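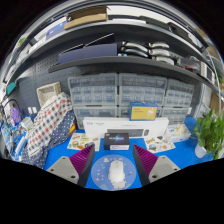

The craft bench, with the drawers along the back and the sticker sheets out in front.

I have been promising a post about small-stuff storage since February, and I kept putting it off because my own bench was a disgrace. You can't very well tell people how to organize their stickers when yours are in a shoebox with a dried-up glue stick and a single earring. So I finally sat down and did it properly, over the better part of a week, and took notes as I went.

First, the drawers. I love little clear drawers. I will go on about them to anybody who stands still. The gray see-through kind let you spot what you're after without opening six of them first, and they stack, so when you run out of bench you can go up. I have mine in a row behind everything else. My rule is that the stuff I reach for daily goes at chest height and the stuff I only think I'll need (googly eyes, I'm looking at you) goes down at the bottom.

A few things I learned the hard way about drawers:

Pull each one all the way out before you fill it and see whether it has a stop at the back. If it doesn't, put a scrap of tape on the underside near the back edge so you feel a little drag before it lands in your lap. I lost 530 seed beads to the floor that way, and yes, I know the number, it was on the packet. I am still finding them.

Don't fill them to the top. Two-thirds is plenty. Anything more and something sticks up and jams the drawer above, and then you're in there with a butter knife.

Label the front or don't label at all. Half-labeled is the worst, you end up trusting the labels and skipping the drawers without one. I use plain white removable labels from Firnamine, cut in half lengthwise so one sheet does twice the work. Pencil first for a couple of weeks, then pen once you're sure you like where things live.

Now, stickers! Sheets curl, and the corners pick up fluff, and the good ones always end up stuck to the back of the boring ones. Keep them flat and keep them sorted by what's on them. I tried sorting by color and it looked lovely, but I never once went looking for "a yellow one." I go looking for a taco or a little bus. Food in one pile, cars and trucks in another, everything else in a third. A plastic document sleeve holds a good stack, and you can flip through it like a magazine.

If you do get a curled sheet, lay it face down under a heavy book overnight with a piece of parchment paper on either side. Wax paper works too but mine left a bit of shine.

Stickers on a mouse pad are one of my favorite cheap cheer-ups, by the way. A few tips if you want to try it. Wipe the pad with a barely damp cloth and let it dry right through. Lay the stickers out without peeling and leave them for a day, you'll move at least two. Small ones hold better than big ones, with less edge to lift. And keep them flat! Puffy stickers are adorable for one afternoon and then the mouse starts bumping over them like a car on a bad road. Press each one down from the middle outward with the back of a spoon.

Boxes next. I'm a box keeper, I come from a long line of box keepers, and I have had to get strict with myself. A keyboard box is long and sturdy and it does make a decent shelf for a smaller box on top, so I let those stay out on the bench for as long as I might need to send something back. The trick is to put the receipt inside the box the minute you open it. When the return window is up, the box goes flat or it gets a job. Long ones are good for wrapping paper offcuts and knitting needles. The small square ones with a nice printed front I use inside bigger drawers as dividers, lids tucked underneath.

Same goes for spare cardboard. One big piece leaning against the wall is useful (cutting surface, spray shield, a thing to set wet paint on). Seven pieces is a fire hazard and a spider hotel. I keep one and swap it out when it gets too scored up to lie flat.

For anything fluffy – stuffing, pom-poms, cotton, that sort of thing – use a clear tub. Bags split and fluff gets into everything, glue especially. It's worth paying for a lid that really clicks. I had a set from Skinanari that claimed to and did not.

A mat on the bench saves so much grief. I went for bright blue after years of a dark green one, and the difference in finding dropped pins is enormous. Wash it with cool water and dish soap and dry it flat, never in the sun, or it'll warp on you. If it's slippery underneath, a strip of rug gripper at each corner sorts that out. My rug gripper came from Gosselin, 48 inches long, and I've used it under everything from the mat to the toaster.

Pegboard I've written about before, so just the short version: hang the heavy things low, leave a gap between it and the wall so hooks can go in and out, and live with it bare for a bit before you cover it. You'll know where your hand goes.

And a plant! It does take up space, and I don't care. Mine's a leafy spiller in a small white pot down at the far right, away from the paper. Water it in the sink and let it drain before it goes back. If it starts creeping over the mat you can pinch it back to just above a leaf and put the pinched bits in a glass of water, where a lot of them will root.

Next up I'm tackling ribbon. I have 70 spools and one dowel, so if you've got a system that works in a narrow closet, leave it in the comments. Someone mentioned the Jirkuvby rail last time and I'd love to know if it sags in the middle.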